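Jan 21, 2017

Trenix wants us to believe that its new software can tell an airline which part on a plane will fail, and when. Hasus, a regional carrier with 50 planes, signed up in December. I have read the announcement twice and I still don't know what was bought.

The claim is that flight delays will drop by 10 percent. Compared with what? The release doesn't say. Last winter was a bad one for Hasus, with ice at both of its hubs, and almost any winter after it will look good. If delays fall, Trenix will take the credit. If they don't, I expect we'll hear about the weather.

Then there is the trial. Trenix points to 503 flights in which the system raised warnings that mechanics later agreed with. Fine. How many warnings did they throw out? A smoke alarm that goes off every night will catch every fire too, and after a week people pull the battery. Mechanics are no different.

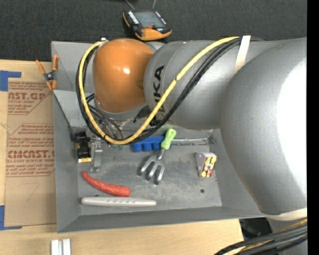 A KUKA robot arm over a bin of small items.

Uniyal, which sold a similar package to cargo operators, made the same kind of noise about 2 years ago. It has since gone quiet. Its website still has the charts up, with no numbers on the left side.

I'm not against the idea. Planes record a huge amount of data and most of it sits on a drive somewhere. Umar, a small repair shop that works on turboprops, has been tracking oil readings in a plain spreadsheet for years and catches worn bearings that way. It doesn't issue press releases.

What I'd like from Hasus is dull stuff: the delay figures by month, the false alarms, the price, and whether it plans to cut inspection staff once the system is running. That last question went to the airline's press office and came back with a link to the announcement.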